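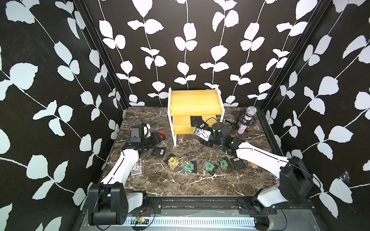
How to read a council's crime crackdown announcement

Last updated: 2024-03-29
Filed under: Local government, Policing, Guides

Every few months a mayor stands beside a senior police officer and promises a coordinated approach. Before you share the press release, spend half an hour on it.

1. Find the verb. "Will deploy" is a commitment. "Calls for", "urges" and "is exploring" commit the speaker to nothing.

2. Look for the money. Ullenby's December statement promised 35 extra patrol officers. The budget papers funded nine, and the rest were "subject to provincial approval".

3. Check who is in charge. Most councils can't direct police operations, however firm the mayor sounds. If the plan depends on another level of government, look for that government's own announcement. I usually can't find one.

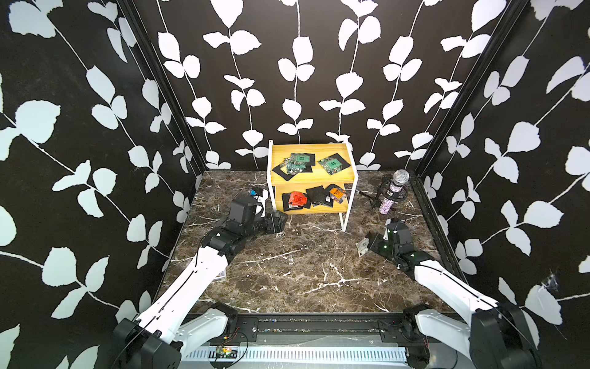
Small two-tier shelf against leaf-print walls.

4. Test the percentages. An 80 per cent drop in break-ins could be five down to one. Ask for raw numbers, the dates covered and the boundaries of the "target area" – these have a habit of shrinking.

5. Write and ask. Keep it under 300 words, put one question in each paragraph and request a written reply. Nabila Morsy, my ward councillor, answered my first letter with the same press release, so I sent it back with the unanswered questions numbered.

6. Save a copy of the original page. Wording gets changed later, sometimes without a correction notice.

We use cookies to remember your preferences and measure visits. Accept all | Manage settings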